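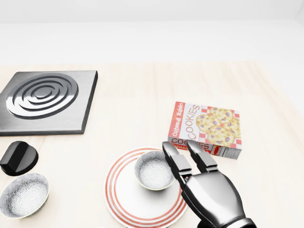 4.2 Materials and Sources of Home-Made Party Costumes

Figure 2. Burner plate and black control knob on a light wooden tabletop (rendered view).

The 105 households in the Ostness survey reported a total of 149 home-made costumes for children's birthday parties. Costumes bought complete and worn without changes were left out of the count, as were those made by a school or a dance class. A bought costume was included when a parent or other adult in the home had added at least one part to it, such as a cape, a mask or a belt.

Old clothing was the most common starting material. Parents described cutting down adult shirts, dyeing pillowcases, and sewing new sleeves onto pajamas that the child already owned. Cardboard came next and was used mainly for armor, wings and hats. Felt was bought new in most cases, often from the Tivus craft store in the center of town. Respondents who did not own a sewing machine relied on fabric glue and safety pins, and several of them noted that glued seams did not last through a second party.

Round forms were mentioned by parents who made shields, wheels and buttons, usually by drawing around a plate or lid. The item list given to respondents is printed in full in Appendix B.

Costumes based on a named film or game character were treated as a separate group. Within this group, characters from the Tritard series were named more often than any others, and the parents concerned gave more detail about color than about cut. One respondent wrote that her son "would wear a trash bag if it was the right green." Another had repainted the same helmet three times before it was accepted. Animal costumes drew fewer remarks of this type, and children appear to have been more willing to accept a loose likeness.

4.3 Time Spent and Help from Children

Respondents were asked to record working time in evenings, as the August pilot had shown that parents found it hard to give an answer in hours. The median for a full costume was 2 evenings. The longest time recorded was 9 evenings, for a dragon with a jointed tail. Shopping for materials was recorded separately and is not part of these figures.

Children helped in a majority of the homes, although the kind of help varied with age. Younger children chose colors and painted. Older children cut fabric, measured one another and, in a few homes, drew the first pattern. Parents of children over eight were more likely to report a disagreement about the design, most often over masks, which children wanted and then declined to wear during the party itself.

Two limits should be kept in mind when reading these results. Households that enjoy sewing and craft work may have been more willing to answer a survey on the subject. In addition, the form asked about the costumes a family remembered making, and failed attempts are likely to be missing. The second round of the survey, which closed on 24 November 2021, added a question on unfinished costumes. The answers to it are reported in Section 5.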